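3.2 Close-range views from the hand-held gripper

The Furkus set was recorded with a hand-held gripper carrying one wide-angle camera. The operator holds the tool, carries out a short task such as picking up a stem or moving a vase, and the video is later used to train a policy for a robot arm with the same fingers. We collected 500 episodes, of which 54 were set aside for testing before any training began. Each episode lasts no more than 30 seconds.

A known weakness of this way of working is that the camera sits very near whatever is being handled. A pale surface can then take up most of the circular view and push the rest of the room out to the rim. Jemia, our earlier filter, threw such images away on brightness alone. Wubshet found that this also removed many moments just before a grasp, when the policy most needs an example to follow. In Figure 3(a) the middle of the view is close to white, yet a red-orange flower, a shelf unit and a row of small ceiling lights can still be made out towards the left.

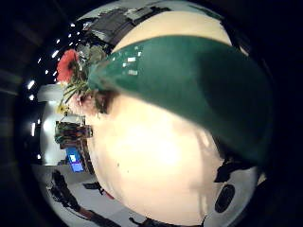 Does the rim of the view hold enough detail to track the gripper when the centre is overexposed? In most episodes it does, provided that fixed points in the room stay in view for the greater part of the movement.

We therefore changed the filter so that the centre and the rim are scored apart. The centre score measures how much of the area is too bright or too even to use. The rim score counts the points that can be matched to the images before and after. An image is dropped only if both scores fail. The limit for the centre was set at 70 per cent of the area, a value chosen by Shokri on the Britov recordings and left unchanged afterwards.

The harder case is a view with little texture in the middle and darkness along one side – Figure 3(b) is of this kind, with a smooth cream surface, a soft grey shadow across it and a nearly black area on the left. Edges remain on the right, where bands of white and reddish brown follow the curve of the lens. 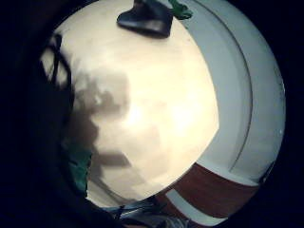
Straight edges in the room become arcs under this lens, and the matcher used in Jemia treated them as noise. We now correct the rim in narrow strips before matching, which keeps long edges usable. The correction is less reliable near the outermost part of the circle, so points there are given a lower weight. Shadows need separate care. A shadow cast by the operator moves with the tool, and points found on its border can suggest that the gripper is standing still. We remove these by checking them against the motion sensor in the handle.

Rostami, the policy trained on the output of the new filter, is compared with the policy trained on the Jemia output in Section 4. Both were given the same training time and the same test episodes.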